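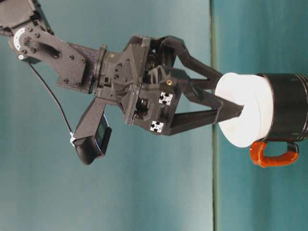

Comparing two grippers is easy if you want a winner and tedious if you want to know why it won. The steps below cover the tedious kind. My bench candidates are the Statness, a two-finger design with long tapered jaws, and the Gurivora, which has wide padded ones and a higher opinion of itself. Start with something round and awkward. A white cylinder up against a black mug with an orange handle does nicely: pointed tips get very little contact on a curved face, and the mug is right there to be knocked. Keep the backdrop one plain color, too. Against teal, black fingers are easy to pick out when you go back over the pictures at night.

Step 1. Mount the first gripper and run the zero routine. Run it again. If the two results disagree, tighten the wrist bolts and pretend the first run was a warm-up.

Step 2. Check that the wrist camera can see both fiducial markers you plan to use for calibration. If it's bolted on at an angle where it can't, use your fixed camera for those and save yourself a Friday.

Step 3. In the Grerkimley controller, set closing force to 30 percent and leave it alone. You will want to raise it. Everyone's favorite gripper gets a little extra help at this point, and then the numbers are worthless.

Step 4. Do 30 grasps per object from the same start pose. Log a miss as a miss, including the ones that were "basically fine."

Step 5. Swap grippers, reload the tool offset, and repeat. Forgetting the offset cost me 230 grasps and a mug.

Step 6. Export the log with Simanjuntak. Version 606 drops the last row of every file, so add one junk grasp at the end.

Sort by object before you look at any totals.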